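Eltari Pictures Brings "The Lamplighter's Daughter" Back to Cinemas and Opens a Collection for Its Fans

TRAVHAM, 6 September 2023 — Eltari Pictures announced today that its family fantasy film "The Lamplighter's Daughter" will return to the big screen this fall, in a newly restored version. The film will be shown in 6 cities, starting at the Lamont Theater in Travham, the same house where it had its first public showing.

The story of a girl who must keep the lamps of a harbor town burning through one very long night did not find a large audience in its first weeks. It was later, on home video and on afternoon television, that families discovered it. Many of those first young viewers are now parents, and they write to the studio every year to ask when they can see it again in a cinema.

The restoration was made from the original camera negative, which was kept in the Stondthorpe film archive. The team repaired 419 damaged shots by hand and cleaned the complete soundtrack. The colors of the night scenes, which became too dark on older home copies, were corrected with the help of notes left by the camera department. No scene was added and no scene was removed.

Together with the return to cinemas, Eltari opens a new collection of products for fans. It includes a storybook with the complete tale, a set of enamel pins, a sticker sheet, a knitted scarf in the colors of the harbor flag and a small tin lantern that works with a battery. The lantern will be made in a numbered edition of 3000 pieces and will not be produced again.
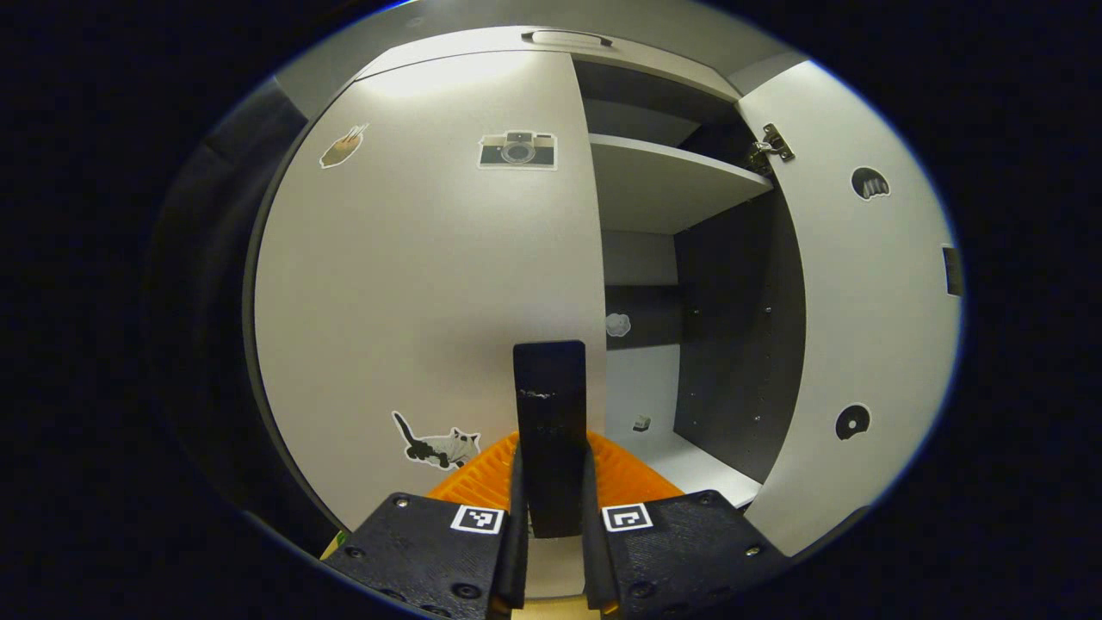 The storybook is the largest item in the collection. It follows the film closely, but it also includes two chapters from the first version of the script, which were never filmed. In these chapters the reader learns where the old lamplighter came from and why he refuses to cross the bridge. The drawings are in pencil and watercolor, in the same style as the opening titles.

The first evening at the Lamont Theater will begin with a short concert. A chamber orchestra will play music from the film, including the harbor song, and the screening follows after a break. The theater has almost 400 seats, and each guest will receive a printed program with the words of the song. Children are welcome at all showings — the running time has not changed, and there will be no advertising before the film.

Tickets can be bought at the box office of each participating cinema. The collection will be available in September from the Eltari online store and from selected book and gift shops. Schools and libraries that wish to organize a group visit may ask for a reduced price at the box office.

About Eltari Pictures

Eltari Pictures produces and distributes films for children and families. The company has its main office in Travham and works with the Stondthorpe archive on the care of its older titles.

Press materials, including stills and the new trailer, are available on request from the Eltari press office in Travham.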